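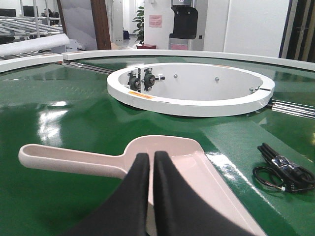
Unit 2: Sorting mixed returns

Course handout, Grenholm evening program. Bring it with you. Spare copies cost 40 cents, and the copier keeps the change.

The Mondulley exercise is about household goods that belong together and arrive apart. A scoop turns up next to a coil of cable, and someone has to decide what each one is before it goes anywhere. Most of you will want to start with the cable. Start with the scoop.

Scoops and dustpans

A scoop has a pan, a rim and a handle. Record all three. "Pink thing" was handed in last February and did not pass. Write the color, then the material, then the form: scoop, plastic, pale pink, long handle with loop. If the handle ends in a loop, say so, as the Jansen rack takes loops and nothing else.

Lay the scoop flat when you grade it. Check the rim for chips and the neck, where handle meets pan, for white stress lines. A scoop that rocks on a level surface goes to grade B, however fond of it you have become.

Cables

Coil, tie, tag. Keep small connectors with the bundle they came in on. The drawer of orphaned plugs now holds 873 pieces, and we would like it to stop there.

Brushes

Brushes cause more arguments than everything else in the course put together. A brush with a long pale handle and dark bristles down one side will lie on its side if you let it. Fine for a quick look, bad for storage, since bristles take a set. Hang it from the hole in the handle.

Grade the bristles first and the handle second. Run a thumb along the strip. Gaps wider than your thumbnail mean grade C. Do not pair a brush with a scoop on color alone: pale pink and pinkish white are different entries on the Skuseo sheet, and the sheet has no box for "close enough."

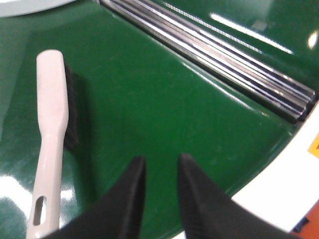

Homework

Grade one brush and one scoop from your own home. Keep the write-up under 90 words for the pair. Your kitchen's reputation will not be marked.

Due 2025-11-28, on paper, with the Skuseo sheet stapled behind it.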